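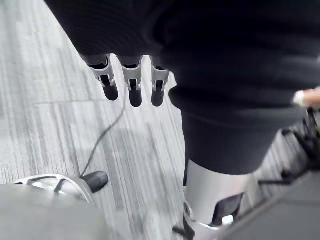
Bathroom round, Bavberg guest suite, 14th January
Checked by Temitope Adebisi

Floor by the vanity: OK. Please do keep bags and shoes away from it, as it's an easy place to catch a toe.

Faucet and drain: OK. I ran the water for a good 30 seconds and looked underneath with my flashlight, and I'm happy to say it was all dry.

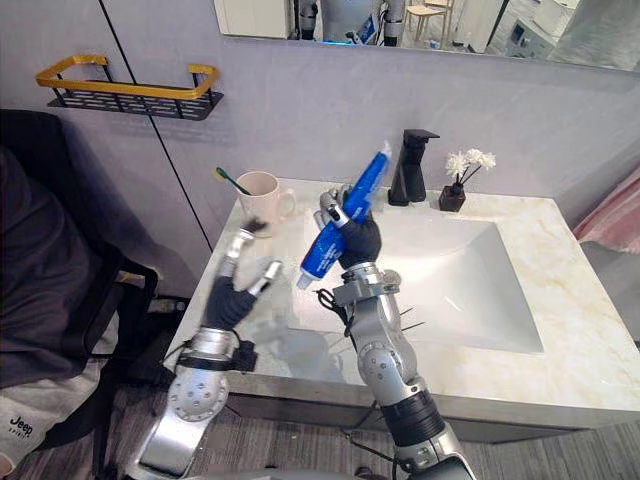

Countertop: OK, with a comment. I do like a countertop that's easy to wipe, and I know I go on about it! The pink mug is a lovely home for the green toothbrush, but it is ceramic, so set it well back from the edge, and snap the cap shut on the toothpaste.

Wall shelf: screws snug. Light things only, please.

Towel: to be changed Monday.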